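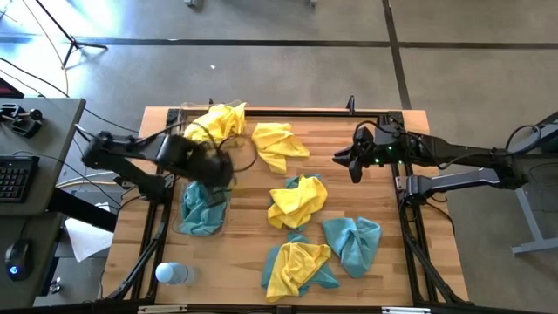 4 minute read

My uncle Baltasar Cabello left me a piano, and the piano was in Durkach, and I was not. That was the whole problem for most of January.

I should say I don't play. I took lessons until I was nine from a woman who smelled like cough drops, and I can still do the first half of one waltz if you don't rush me. But my uncle had decided, I guess, that the waltz was enough. The lawyer called at seven in the morning and read me the line out loud. "The Bullier upright, with its bench and everything in the bench."

"What's in the bench?" I said.

"It doesn't say," he said. He sounded like he'd been hoping I would know.

So I drove up. It's 300 miles, the last 89 of them on a road that has opinions about your tires, and I ate a whole bag of pretzels before the first toll. My cousin Larkell had the key. We hadn't talked since her wedding, when I'd said a thing about the band that I thought was funny (the drummer was her new brother-in-law, which I did not know, and which I feel somebody could have mentioned!).

She opened the door in her coat. "Heat's off," she said. "You want coffee?"
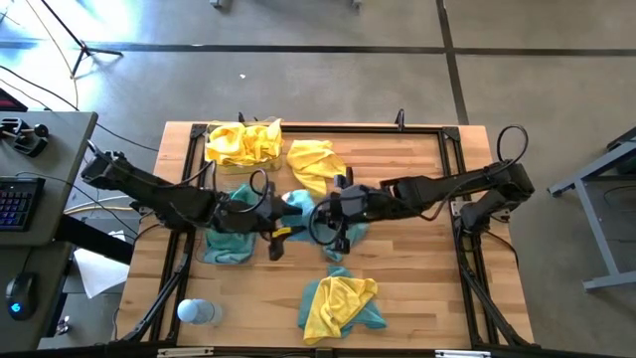
The bench

It was locked, of course. A little brass lock, no key on Larkell's ring that fit it, and the two of us kneeling on the rug in our coats like a pair of very slow burglars.

"Did he ever play for you?" she asked.

"Every Christmas. Did he play for you?"

"He told me his hands were bad."

I didn't know what to say to that, so I tried a butter knife. The butter knife bent. Larkell went and got a screwdriver from the kitchen drawer and took the hinges off the back in two minutes flat, and I remembered why I had liked her so much when we were kids. She once took apart a screen door so we could get a bat out.

Inside there was sheet music, a flattened box of Calvo mints, and an envelope with 118 dollars in it. Under that was a cassette tape with both our names on it, hers first. 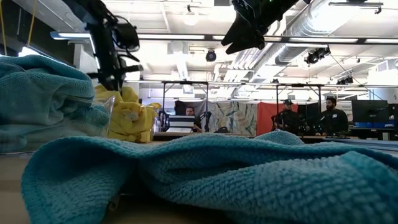
My uncle kept house like a man expecting an inspection. Even with the heat off and him gone since fall, the bathroom was perfect, with his good towels squared up on the rack so the edges matched. He would have had a fit at that big teal one lying in a crumpled heap, and I say this as someone he once called back from the driveway to refold a washcloth. Larkell found me standing in there and asked if I was okay. I said I was looking for a tape player. "In the bathroom?" she said, and I said you never know, and then I had to sit down on the edge of the tub for a bit.

The tape player was in her truck. She'd never replaced the stereo. We sat in the cab with the engine running and our feet finally getting warm, and she pushed the tape in, and for a long time there was only hiss.

Then the waltz. My half of it, the first half, very slow, with the same wrong note I always hit in the ninth bar. Then a kid's voice said "I don't know the rest," and that was me.

And a second kid's voice, bossy as anything, said, "I do. Move over."

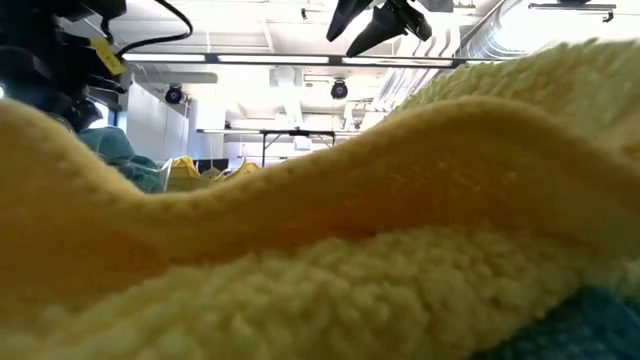 Larkell had her hand flat over her mouth. On the tape there was a lot of scooting and bumping, and she came in right where I'd stopped and played it to the end, with about as much feeling as a sewing machine, and somebody laughed in the background and clapped. That was him. He clapped for a really long time.

"I don't remember that," she said. "I don't remember that at all. Do you?"

I didn't. I'd have sworn to a judge that she was never in that room with me.

We played it three times. Then she turned the engine off to save gas and it got cold again right away.

"It's going to cost you 800 bucks to move that thing," she said. "And you live on the third floor."

"I know."

"I've got a front room." She was looking straight ahead through the windshield. "I'm not asking for it. It's yours. I'm just saying there's a wall."

I told her I'd have to come up and visit it. I told her I'd be a pain about it, too - weekends, holidays, no warning. She said fine, but I wasn't allowed to talk about the drummer.

We went back in to measure. The piano was four inches too wide for the hallway, so she went to get the screwdriver.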